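Indoor Navigation Good Practice: Your Questions Answered
Flarnero project, last updated February 4, 2022

What is the Flarnero guide?
A shared set of rules for testing home robots in simulated rooms before they go near a real hallway. Harasym wrote the first draft, Loltgate looks after it now, and we love getting suggestions!

Do I have to start in simulation?
Yes, for anything that moves by itself. The guide asks for 2,000 simulated runs per room, with at least 800 of them going through or past a door.
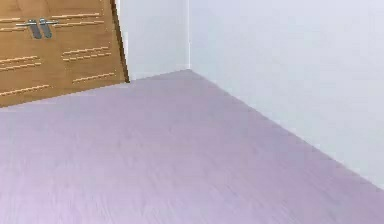 Doors get their own chapter because there is so much to say about them. Log the door angle at the start of every run, keep the same opening speed limit all the way through a test set, and never drop a run just because it looks odd. Odd runs are gold.

Can I use my own rooms?
Please do! Each room needs a floor plan, a list of fixed objects and a named version. If you move a single thing, give it a new version. The Evus room pack is a good place to begin, and we are still finding new uses for it.

How much furniture should a room have?
Start sparse and build up. Corners and thin objects deserve early attention, so put something slender in at stage one and keep a clear stretch of floor for turning.
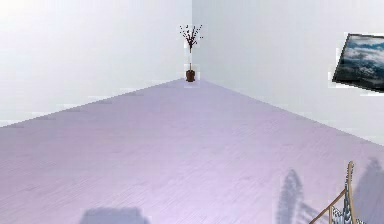
Potted plant in the corner, framed picture on the right-hand wall.

What counts as a contact?
Any touch at any speed, walls included. Report them all, even the gentle ones.

When is the next version due?
September. It will include the longer section on shadows and lighting that so many of you asked for.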